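29 April 2018
Flivport workshop, two-arm bench

Best session so far! Pylyp Kravchuk came in with the reprinted finger tips and we had both arms talking to the same controller before the kettle boiled. The old tips kept slipping on thick cloth. The new slotted ones are 12 mm wide and so much nicer to work with.

Settings that seem happy
Grip force down to 14 N on both sides. At 50 percent speed the second arm overshoots on the reach, so I've left it slower. Delay between first grip and second grip: 200 ms. Anything shorter and they tug against each other (horrible noise, sorry Pylyp).

Cloth tests
Tea towel first, then the red fleece, which is a proper challenge with all that pile and the white lining. I love watching the second arm come in for the top edge. Stretch hold with both grippers on, from the wrist camera:

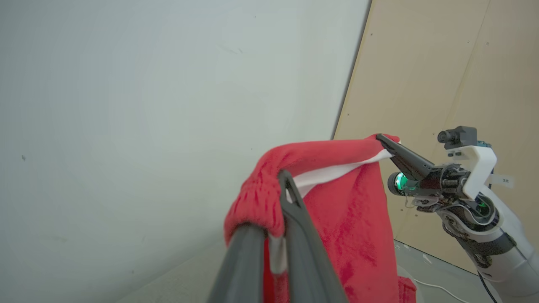

To do
Tidy the cable run round the wrist joints on the white arm. Ask Levchenko for more of the black filament. Save today's settings as "Samero 2" so we don't overwrite the December ones again. Then sleeves, I can't wait to try sleeves.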